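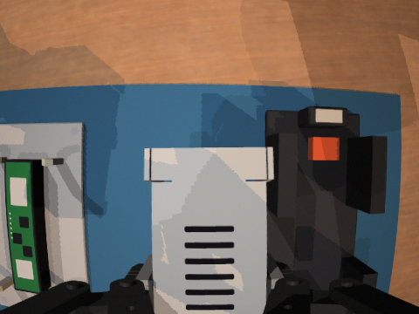
Can machines do our chores yet? Your questions

Can I buy a robot that tidies the house?
Not one that does the whole job. Vacuums and mowers work because they stay on the ground and mostly push past things. Picking up, sorting and putting away are still hard.
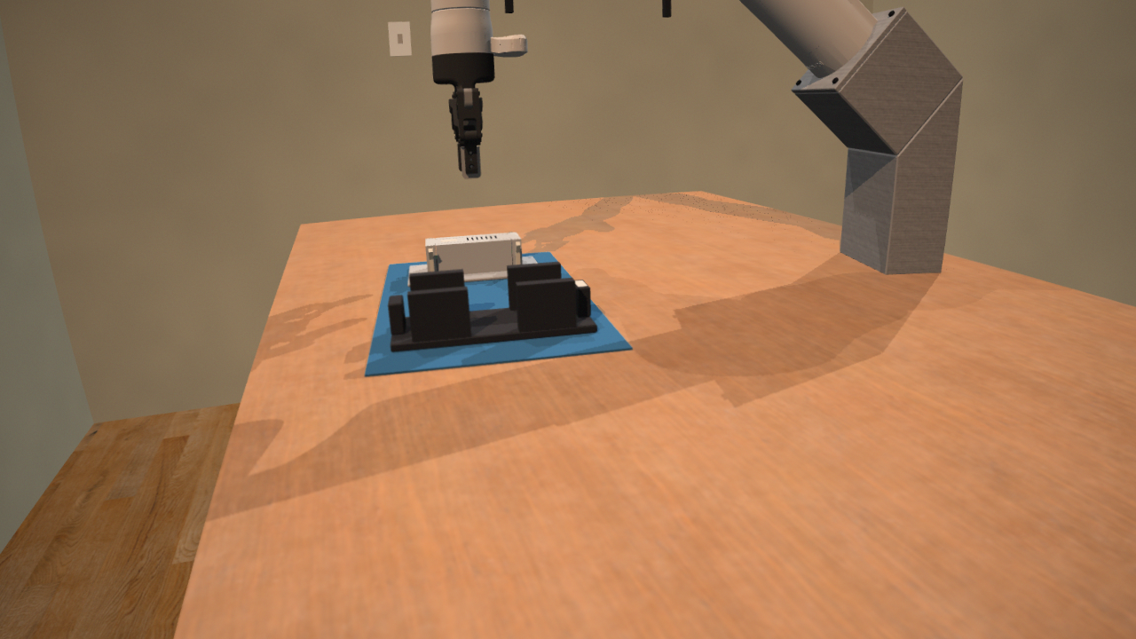 4 min read

What about factory work?
Further along, if the parts always arrive in the same spot. The Skendcombe line at Tiltberg ran 3674 cycles of one fitting task before its September service. Move the tray by 10 mm and it needed a person.
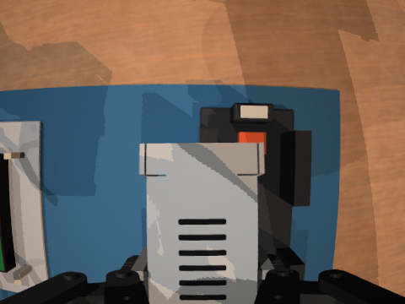 Why is fitting parts together so difficult?
A person feels when a part is sitting wrong and wiggles it. A robot has to measure that push and work out what to do about it, and small errors soon add up to a jam.

Is practice in simulation any use?
It's cheap and nothing gets broken. Nomby tries every new task in simulation first, then allows 50 trial runs on the real bench.

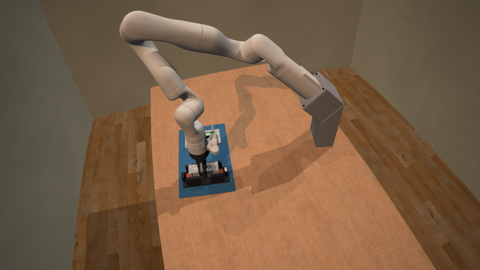 Simulated arm at the fixture.

Will it fold my washing?
Slowly, and with towels before shirts. Cloth changes shape each time it is touched.

Does the Fujimoto bench need someone watching it?
Yes. An operator stays within reach of the stop button for the whole shift.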